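Search this journal
Search
Advanced
Reading time: 2 min

3. Contracting and rollout of the district health kiosks

3.1 Terms of the agreement

The agreement between the Javano regional health department and the supplier, Grovum, covered 83 primary care clinics over a period of 5 years. Grovum was to provide screening kiosks, tablets for nursing staff and a shared patient record. The department kept responsibility for buildings, power supply and wages. Ownership of patient data stayed with the department throughout, and the supplier's access ended with each maintenance visit.

Payment was tied to working hours of service. A clinic whose kiosk was out of use for more than a set number of hours in a month paid a lower fee for that month. Earlier contracts in the region, including the one with Fodano, had paid in full on delivery — a practice the department's own review had criticized.

3.2 Staff training

Training took place in two rounds, the second in August. In total, 461 nurses and clerks completed the course. Attendance was lowest in the Ahonen valley, where clinics often have one nurse on duty and closing for a day requires written approval. 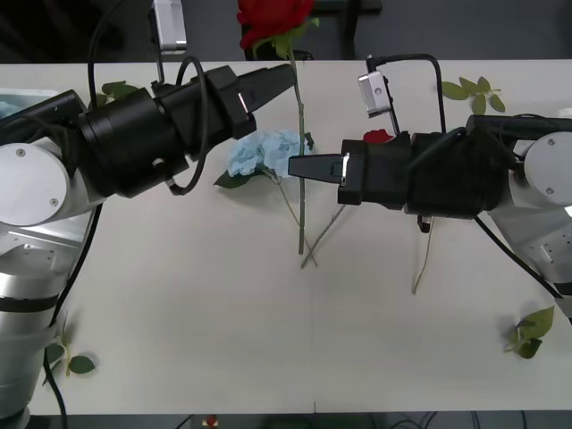 Figure 2. Two robot arms at a white tabletop with artificial flowers.

Csenge Gulyás objected, in a written comment on the draft of this section, that attendance was a poor measure of readiness, and that clinics should have been asked whether staff could register a patient without help one month later. The authors accept the point. No such follow-up was part of the contract, and the figures given here should be read as a record of training delivered.

3.3 Early use

During the first reporting period, 2,001 patients were screened at the kiosks. Most visits were for blood pressure or blood sugar checks. Clinics with a full-time clerk entered results on the same day; in the others, paper forms were often kept and typed in later, which delayed referrals to the district hospital. The department has since asked Grovum to allow entry without a network connection — a change that the original terms did not provide for and that is now under negotiation.

Contact the editorial office | Copyright the authors, 6/7/20 | Back to top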